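The Box on the Table

Most homes with small children end up with toys on the table. They get carried in from the bedroom, dropped beside the breakfast plates and left there until somebody needs the space. In January, when everyone is indoors and the holiday presents still have no shelf of their own, the table can stay covered for weeks.

The usual answer is a big bin. It holds a lot, but a stuffed animal goes in first, a truck lands on top, and the small pieces sink to the bottom. When a child wants one of those pieces, the whole bin gets dumped out. A shallow box works better for things that are in use that week.

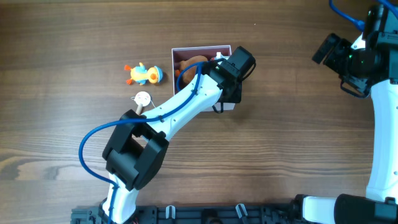 Photo: Zilline / Godoy Home Pages

A plush toy is a good thing to start with. It takes up room, it's soft, and a young child can find it in the box right away. Put it to one side and there is still space for something else. Keep the rim low enough that a three-year-old can see in without standing on a chair.

Families in Bretgate who swap toys through the Pusevdale toy library often keep one box per child. The library lends 61 sets, and its boxes go out with no more than a handful of toys in each. Parents can do the same at home. If the box won't hold it, it goes back on the shelf or into the closet until next time.
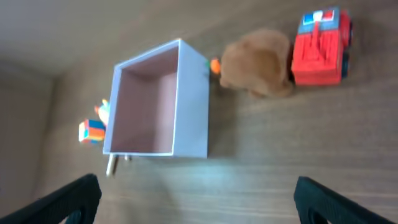

Building toys need a little more thought. A finished truck is awkward to store because children don't want it taken apart, and it's often too tall for a shallow box. Leave it out next to the box, or give it a spot on a shelf. Block cubes and little figures can go in together. Anything very small should have a lidded tub, out of reach of babies.

The box itself doesn't have to cost much. A plain one is about 40 dollars new at the Godoy store, and secondhand ones are far cheaper. Check the corners and wipe out the inside before using it. On a wood table, felt pads under the base will prevent scratches. Change the toys every week or two, and let the child pick at least one of them.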